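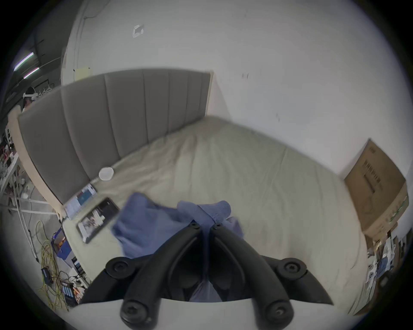 The gripper over a blue cloth, at the bed in the workshop.

A towel is a bad thing to start with

Every few months somebody at our shared workshop on Lordale decides that housework is nearly finished. This time it is the folding group, and I have been asked more than once why I don't sound keener. I pay the same dues as everyone else and I have held the gripper myself, so I think I'm allowed to answer at length.

The project is called Mellasitz. The idea is that people fold cloth with a hand-held gripper, over and over, and the recordings teach a machine to do the same. Unnur Overgaard, who started it, is a better engineer than I will ever be. The gripper is a decent bit of making too. Two curved fingers, black, with big round screw caps that you can turn with cold hands in February. I have no quarrel with the tool.

My quarrel is with the sums. By the end of last month the group had logged 138 folds. I did 28 of those, and I can report that folding a towel with two stiff fingers is slow, fiddly and bad for the wrist. You pinch an edge, the edge slides, you pinch it again. At home I fold a towel while looking for the other sock. I asked Unnur how many folds would be enough and she said she'd know when the curve flattened. I have heard the same sort of thing from people building sheds.

Then there is the bed. A proper one, with a tall grey padded headboard, standing in a workshop under tube lights. The argument for it is that cloth in a house lands on beds and a machine ought to learn there. Fair enough. But look at what else lands on a bed, even here: a phone, a booklet, a little round white lid or coaster. In my house you could add a cat and a wet coat. A person moves the phone without thinking about it. I have yet to hear how the machine will come to know that the phone is to be moved, the booklet saved and the towel folded, and when I bring it up I'm told that is a later stage. Most of what I would pay for is in the later stage.

I'm told I should look at Holub, the last big build, as proof that the workshop can finish things. Holub was a window-box waterer. It took two winters and it does water the window box, provided somebody fills the tank, clears the filter and checks that it has run. I would call that a watering can with a rota. I like it, and I voted for the pump money, but the work did not go away. It moved to whoever looks after the machine, and that tends to be the same five people.

The folding group will say that I'm judging a first attempt by the standard of a shop product. They have a point. Cemovau, the drawing machine in the corner, was hopeless for a year and is now the thing visitors ask for. And there is real value in a room where you can pick up a tool and find out for yourself how hard an ordinary job is. I had never thought about my thumbs before those 28 folds — I think about them quite a lot now.

So carry on, by all means. What I would ask for is a smaller promise. The notice by the door says "laundry, solved at home". Change it to "can we get a towel folded in half?" and I will sign up for another session. Write down the failed attempts alongside the good ones, and the hours as well, including the hours spent tightening screws. And before anybody orders parts for a second gripper, let us see the first one's pupil manage 2 towels in a row, on a bed with somebody's things left on it.

2025-11-09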